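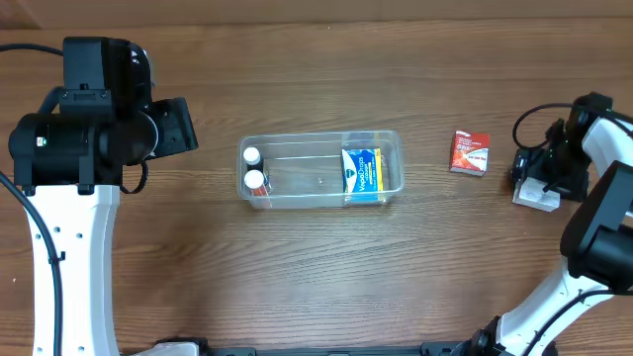
# Best way to sort cold medicine into clear bins?

**Shiuli Sivakumar**, September 2018

Hi everybody! I've finally started on the medicine shelf and I'm having way too much fun with it. Up to now everything lived in one big drawer, and every time somebody got a cough we had to dig through it.

I bought a few clear plastic bins with no lids and I'm filling the first one on my wooden table before anything goes up. The little medicine bottles are at one end and the VapoDrops box is standing up at the other, with a gap in the middle. I still have a small red and white box to find a home for.

So: do you sort by what it's for (coughs, headaches, stomach) or by shape, bottles with bottles and boxes with boxes? And do you keep the cartons? They eat up a lot of room. The shelf is pretty high and I'm short, if that matters.

---

**Segundo Escobar**

Oh, I love this kind of job! I did our whole hall closet in May and I still open the door just to look at it.

Sort by what it's for. I tried shape first and it looked great, but at 2 in the morning you don't think "I need a bottle," you think "I need something for this cough." Shape can come second, inside each bin. Your bottles at one end and box at the other is exactly how I'd start -- then let the gap fill up with the smaller things.

A few more things that worked for me:

- Label the short side of the bin, the one that faces you on the shelf. Mine just say COUGH, STOMACH, OUCH and so on.
- Two bottles with white caps look the same from overhead. Write the name on a dot sticker and put it on the cap, but leave the printed label uncovered.
- Stand boxes on end with the name facing in toward the middle. You can read it right through the gap.
- Keep the cartons! The directions and the date are often on there, and the folded sheet inside gets lost the minute you toss the box. If one is half empty, it still stands up fine.

For a high shelf, get bins with a handle on the front, or stick a loop of ribbon on with strong tape. If there are kids around, high is good, and a latch on the door is even better.

Have fun with it, and post the finished shelf!

---

**rodthorpe_99**

Shape. Everything fits better that way.

Also check the dates before you put anything back. I had a cough syrup older than my car.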